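# Benches, and who gets to sit on them
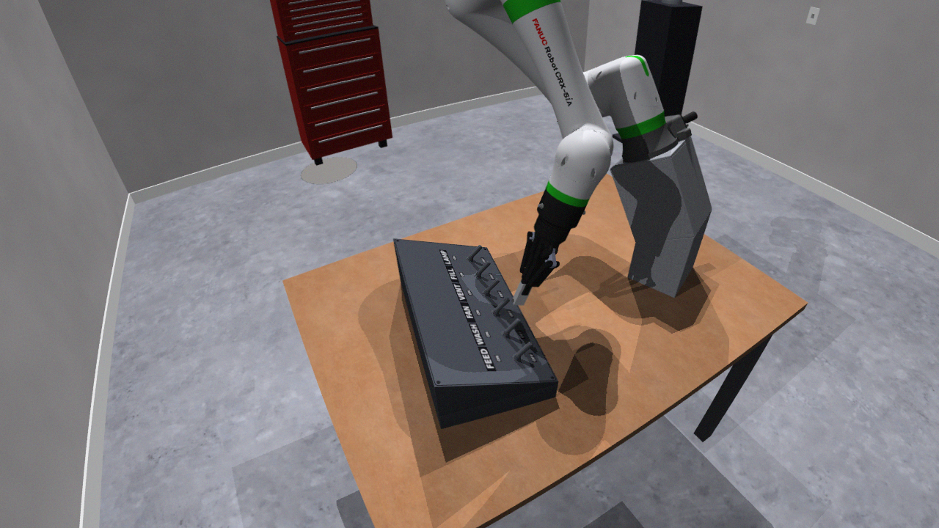

*A FANUC arm over a control panel on a wooden worktable.*

The organizer of the Nalorstead night walks has led 11 of them since February and owns, she says, "one good coat." Students from three departments come along and mark where they would rather not stand.

"The architects draw arrows," she says. "The lawyers ask who owns the hedge."

The city has promised 12 new lamps. She has seen the plan. "Four of them light the parking lot."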